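Koivisto 718 Stainless Steel Fridge Freezer
Supplied by Brallova Kitchens, product code 1220

We have sold quite a few fridges over the years and we do grow fond of some of them, and the Koivisto 718 has been a favourite in the showroom ever since it first came in. It is a good big family fridge with a brushed stainless steel front, a white interior and proper lighting, so that when you come down at eleven at night looking for the last of the takeaway you can find it without putting the kitchen lights on and waking the dog.

The lower compartment opens on its own door, with shelves on the inside of it for all the jars and bottles. It is a lovely thing to have at this height if you are forever reaching in for bits and pieces, and we find that most people end up keeping their everyday food there and saving the upper part for the big shop. 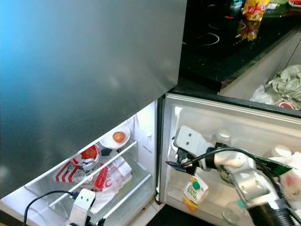 The lower compartment open, with a tomato on its plate and the clear drawer in front.

Shelves and drawers

The shelves lift out for washing (warm soapy water is all they want, please don't be tempted by anything scratchy) and each has a white rail along the front, which saves a good many small things from rolling out on to the floor. A side plate sits nicely towards the back with room to spare in front for paper bags, packets and whatever else has been bundled in after supper.

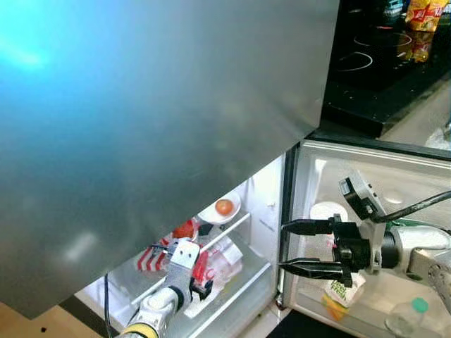 Doors and handing

The doors come hung for a standard kitchen, but they can be changed over to open the other way if that suits your room better. Do tell us when you order, as it is far easier for our fitters to do it before the fridge is in its place. Allow 40 mm at the hinge side if it is going next to a wall, or you will find the drawers catch on the door when you pull them right out, and that is a nuisance you would have to live with every day.

The seals are the soft push-in sort. Wipe them over once a month, and if one ever does perish, we keep the Kurix replacement set on the shelf here, part number 124, and it goes in by hand without any tools at all.

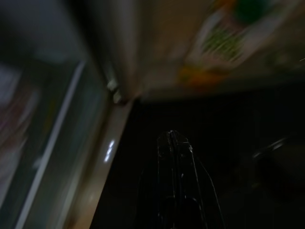 As for finish, the brushed steel is kinder to live with than the polished kind, though it does still like a soft cloth now and again, always wiped along the grain. We sell the Hudetti cloths for this and have used them on our own display model since it arrived. The price includes delivery to the room of your choice and removal of all the packaging. If you would like your old fridge taken away as well, just tick the box at the checkout and leave it emptied and unplugged the night before.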